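Fold or hang? Chunky sweaters, please settle this

tembridge_tom
Wife says hang, I say fold, and the closet rod has started to sag in sympathy. Mine are all big heavy knits. I've been practicing on the bed like a man defusing something.
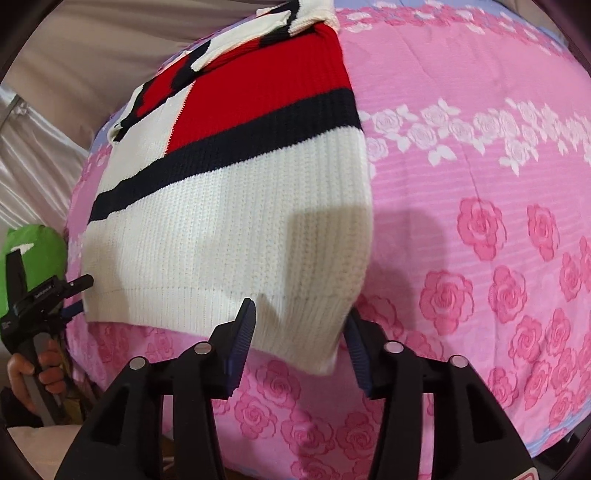
Folding is the only decent thing you can do to a heavy knit. Hang it and by August you own a dress. I do sleeves in first, then the bottom up, on a bed with the sheet pulled tight. With ribbing like that on the off-white part, I'd keep the fold away from the hem band so it doesn't set a crease. The stripe is handy too: fold along the navy and you've got a ruler built in.
- Ladi Bashir

pilling_in_ohio
Along the stripe? Then it comes out lopsided, because no stripe on any sweater I own has ever been straight. Roll them. I get 10 in a drawer.

tembridge_tom
Tried rolling. It looked like a burrito with regrets. Back to folding, where my trouble is the middle, which bunches up into a ridge every time I go near it.
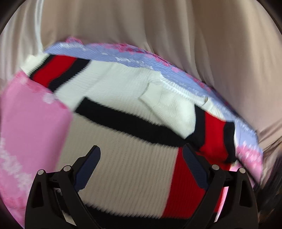 mothball_marge disagrees with all of you and says a drawer is where knits go to be eaten. Open shelf, cedar block, 2 sweaters to a pile.

pilling_in_ohio
Marge, I have 20 sweaters. That's a library.

mothball_marge
Then give some away.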